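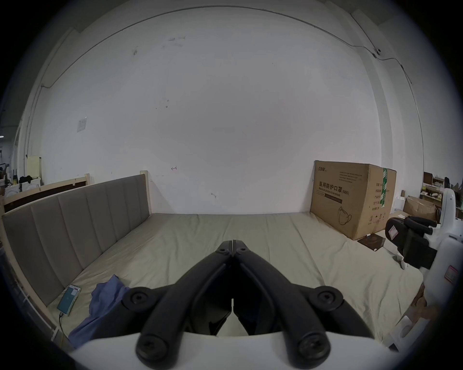
Large bed with a pale fitted sheet and a gray channeled headboard.

Home / Bedroom / Mattress Toppers / Ambrose Wool Topper

Prondside Ambrose Wool Topper
Queen, $865
In stock. Ships from Firkeck, usually on a Monday.

A mattress costs a great deal of money and then, a few years in, develops a valley. You can flip it, rotate it, argue with the warranty department about the official depth of a valley, or put something good on top. The Ambrose is for people who have tried the first three.

It is a wool topper, 3 inches thick when new, tufted by hand through a heavy cotton cover. It will soften a mattress that has always been too firm. It will take the edge off one that has gone a bit lumpy. It will not rescue a mattress that is broken. If you can feel individual springs and have started to give them names, please buy a mattress. We don't sell those, so you can take the advice at face value.

What's in it

Wool, mostly. The fill is a carded blend laid down in crossed layers, springy wool at the core and a finer grade toward the top where your shoulder goes. Running through the middle is a thin sheet of Vitum, our name for a needled wool felt that keeps the layers from migrating south over time. Earlier versions didn't have it. Earlier versions had a firm end and a soft end by the second winter, and the owners of those toppers wrote us some very well-composed letters.

The queen has 192 tufts, each tied off by hand with a wool rosette on both sides. Heather Rennie designed the tufting layout and has opinions about the spacing which she will share at any length you like. The short version is that tufts too far apart let the wool wander, and tufts too close together make a very expensive quilted plank.

How it feels

Medium-soft for the first month, then medium. Wool packs down, and a new Ambrose will lose roughly a half inch of its height while it gets used to you. You'll see a faint body-shaped dip, which we call settling and our competitors call a premium contour memory experience. Turn the topper and it evens out.

You sleep on it more than in it. People coming from memory foam sometimes find this startling, as they're used to being slowly swallowed. Rolling over is easy. Getting up is easy too, which is either a benefit or a complaint depending on your job.

Wool handles temperature well in both directions. It won't feel cold when you get in, and it doesn't hoard heat the way foam does. If you share a bed with a person who runs hot and you run cold, the Ambrose will help a little. The rest is between the two of you.

Sizing

Available in twin, full, queen, king and California king. Each one is cut slightly smaller than the mattress size it's named for, so that your sheet can get around both without a wrestling match. Before you order, check your fitted sheet. Add 3 inches to the depth of your mattress and compare that number with the pocket depth on the sheet's label. If you've cut the label off, as everyone does, measure the side seam at one corner from the top edge down to the elastic.

A sheet that's too shallow will pop off at the corner, always at night, always the corner you can't reach. One that's too deep will bunch and leave you sleeping on ridges. You want it snug enough to hold and loose enough that you can get the last corner on without kneeling on the bed and saying things.
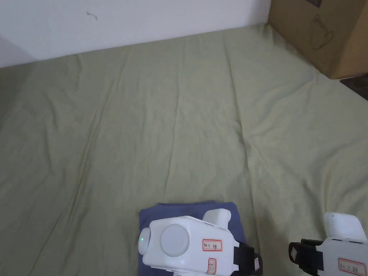
Wrinkles in the sheet, on the other hand, are nothing to worry about. We get asked. Tufted toppers have a slightly uneven surface and any sheet laid over one will show it, more so in cotton percale or linen and less so in jersey. If it bothers you, pull the sheet tight at the foot first and work up toward the head. If it still bothers you, we suggest a bedspread.

Setting it up

The Ambrose arrives rolled and strapped. It's heavy, and the queen is a job for two people, ideally two people who are currently getting along. Put the roll at the foot of the bed, undo the straps, and unroll toward the pillows. Either side can go up.

Leave it uncovered for an afternoon before you make the bed. New wool has a smell, something like a sweater that has been in light rain, and it fades within a few days if you keep a window open. Some customers are fond of it. We had one who asked if we could make it last longer, and we had to say no.

Straps: there are four wide elastic corner straps that go under the mattress. Use them. We know you're going to skip them and we know you'll be back on this page in March looking for this paragraph.

Care

Turn it end to end once a month for the first six months, then every season or whenever you think of it. Flip it over twice a year. February is a good time for one of these, as there is very little else to do in February.

Do not put it in the washing machine. It won't fit, and if you do somehow make it fit you will own a wool felt boulder. Spot clean with cool water and a small amount of wool soap, blot it, and let it dry flat. Don't use a hair dryer. For general freshening, hang it over a sturdy railing or lay it across two chairs in dry weather for a few hours.

We do recommend a thin cotton protector between the topper and the sheet. Coffee in bed is one of the few real pleasures left and we'd never ask you to give it up.

Common questions

Will it slide around?
Not with the straps on. See above.

Is it good for side sleepers?
Yes, if you're of light or average build. Heavier side sleepers on a very firm mattress may want something deeper, and there are good latex toppers made by other people.

Can I use it directly on a slatted base?
You can, in the sense that you can also sleep on a porch. It's built to go on top of a mattress.

Does it work with an adjustable bed?
Yes. It bends at the middle without complaint. Use the straps.

Will my cat ruin it?
The cover is tightly woven and holds up to ordinary walking and kneading. The rosettes, sadly, look like toys. Keep a sheet over them at all times and don't let the cat see you making the bed.

I'm allergic to wool. Should I buy this?
No.

Returns and repairs

You have 60 nights. If you don't like it, write to us and Everett Ruiz-Ortega will send you a label and a set of rolling instructions. The instructions are illustrated and were drawn by Everett himself, and the figures in them look a good deal calmer than you will be. Returned toppers are opened up and the wool is reused in our dog beds, so at least someone will be pleased with it.

After 60 nights, the topper is guaranteed against split seams and failed tufts for ten years. A missing rosette isn't a failed tuft, but we'll mail you a spare and a needle for the cost of a stamp. For anything larger, send it back to the workroom at Firkeck and we'll re-tie it for a flat fee. Allow three weeks, longer before the holidays, and plan on getting reacquainted with your valley in the meantime.

Specifications

Fill: carded wool with Vitum felt core
Cover: unbleached cotton twill
Thickness: 3 inches, before settling
Tufts: 192 (queen)
Corner straps: four, elastic, removable
Color: natural, meaning it looks like a sheep
Care: spot clean only

You may also like
Ambrose Cotton Protector
Prondside Wool Pillow, Firm
Prondside Wool Pillow, Less Firm
Spare Corner Straps, set of four (for those who threw out the first ones)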